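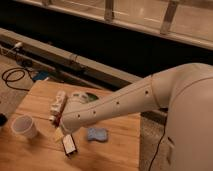

**tresturcombe_urs:** Sponges first, before any talk of oil. A wet sponge parked on bare wood for 40 minutes leaves a ring, and the finish doesn't matter much at that point.

**gastdale9:** Depends on the finish. Hardwax holds up to that. Raw oil doesn't.

**L. Fuchs:** Original poster again. Light wood top, boards joined edge to edge, oiled in June with Tenard matte, 2 coats. It's used for sorting small kitchen stuff: cup, bowl, sponges, a few small boxes. I want to know whether to sand and recoat or leave it alone.

**tresturcombe_urs:** Leave it. Put a drop of water on it at night. If it still beads at 9 in the morning, fine.

**gastdale9:** It will have evaporated by 9. Check after ten minutes. If the wood darkens under the drop, the oil is gone.

**tresturcombe_urs:** Fair, ten minutes.

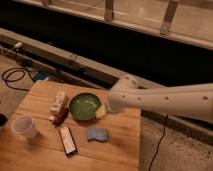
Second point — the seams. Oil wears there before it wears on the flat of the board, so test on a seam and along the grain, at two spots at least. Sand only if the fibers have raised. I use 240 grit by hand.

**L. Fuchs:** Hofstetter's sheet says 3,000 for the last pass.

**gastdale9:** Too fine for oil. You close the surface and the coat sits on top. Stop at 240.

**tresturcombe_urs:** Agree on the grit. Still disagree on hardwax, it's a pain to spot repair.

**L. Fuchs:** Testing a seam tonight. The sponges go in a dish either way.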